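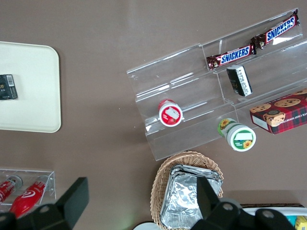
Ranger les goûters et les petites provisions

Mis à jour le 20 janvier 2018

Les barres, les biscuits individuels et les briquettes de jus prennent peu de place à l'unité et beaucoup dès qu'on les achète par lots. Quelques habitudes simples évitent de retrouver en mars un paquet périmé derrière la farine.

Sortir les produits de leur carton
Les cartons d'origine restent souvent à moitié vides dans le placard. Videz-les dès le retour des courses. Si la date n'est imprimée que sur le carton, découpez-la et glissez-la dans le bac avec les sachets.

Les plus anciens devant
Quand vous rechargez une étagère, tirez d'abord ce qui reste vers l'avant et placez les nouveaux achats au fond. Sur un présentoir à gradins, gardez le niveau du bas pour ce qui doit partir en premier.

Choisir le bon contenant
Un plateau à rebord convient aux petits paquets plats qui glissent. Pour les sachets souples, prenez un bac plus haut et rangez-les debout, comme des fiches. Mesurez la profondeur du placard avant d'acheter, charnières comprises. Chez nous, un bac Woten acheté trop vite dépassait de 7 mm et la porte ne fermait plus. Il sert maintenant aux pinces à linge.

Le chocolat
Il se garde au sec, entre 15 et 18 degrés, loin du four et du lave-vaisselle. Évitez le réfrigérateur : l'humidité fait blanchir la surface. Le chocolat blanchi se mange sans problème, mais il est moins agréable en bouche. On peut le fondre pour un gâteau.

Nettoyer le plastique transparent
Eau tiède, une goutte de liquide vaisselle, chiffon en microfibre. Pas d'alcool ni de produit à vitres sur l'acrylique, qui peut se fendiller. Pas d'éponge grattante non plus. Séchez tout de suite pour éviter les traces de calcaire. Une étiquette qui colle encore s'enlève avec un peu d'huile de cuisine, laissée dix minutes puis lavée.

Les miettes et les mites
Passez l'aspirateur dans les angles des étagères et dans les trous des taquets. Les paquets entamés vont dans une boîte fermée, même pour une nuit. En cas de mites alimentaires, jetez les produits touchés dans la poubelle extérieure et lavez les étagères au vinaigre blanc.

Courrier des lecteurs
Bent Kragh demande si l'on peut congeler les barres de céréales. Oui, emballées une par une et bien à plat. Laissez-les revenir à température ambiante dans leur emballage. Celles qui contiennent des fruits frais supportent mal l'opération.

Kolbrún Kjærgaard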